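Two grippers and a long list of opinions

Posted 29/04/2021

I have been meaning to write this one up for a while now, and those of you who have been kind enough to ask how the gripper comparison was going have been very patient with me. Thank you for that! It took longer than I planned, partly because I kept changing my mind, and partly because I enjoy this sort of thing so much that I'm never in a hurry to stop.

The question I started with was simple enough. I had two sets of jaws that could go on the same hand-held body, the Gamum fingers and the Felletti fingers, and I wanted to know which pair I would rather have for soft goods. Cloth is a funny thing to hold on to. A box tells you right away if you've got it or not, but a T-shirt will let you believe you have it right up until you lift (ask me how I know).

The Felletti pair is lovely to look at and very light, and for small hard things I still reach for it first. On fabric, though, I found myself squeezing harder and harder, and after 400 grabs my forearm was letting me know about it. The Gamum fingers are heavier, and I grumbled about that for the first day or so, but they forgive a sloppy approach. If you come in a little crooked, you still tend to get a decent mouthful of cloth, and with a thin cotton shirt that makes all the difference in the world to my mood.

I also spent an evening swapping the Paner controller for the older Robles one, mostly out of loyalty. The Robles has a softer trigger feel, and I do love it, but the lag when you open and close quickly drove me a bit crazy. Back to the Paner it went.
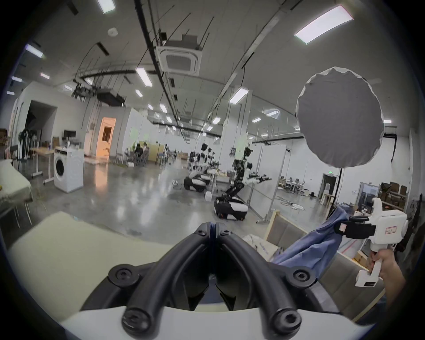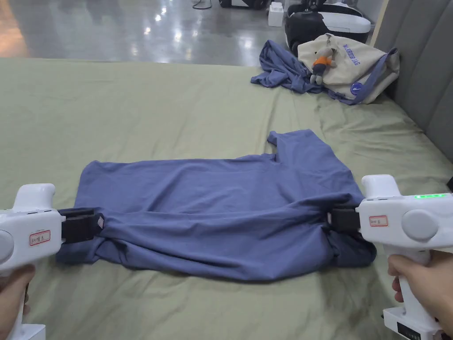 My favorite test is still the simplest one, and it's the one I'd suggest if you only have an hour to spend with a new pair of jaws. Take a shirt, lay it out on something soft, grab both sides and see how much fabric you end up holding. You want enough for a firm hold, but every extra fold in the jaws is a fold you have to shake out later, and the lower half of the blue T-shirt, all bunched into loose rolls between the two grippers, is just the kind of thing I mean. I've started going in shallower because of it, and closing more slowly, and I'm much happier with how my sleeves line up. Next on my list is towels, and after that I'd like to try the Felletti pair again with a rougher pad glued on, if I can find the right rubber.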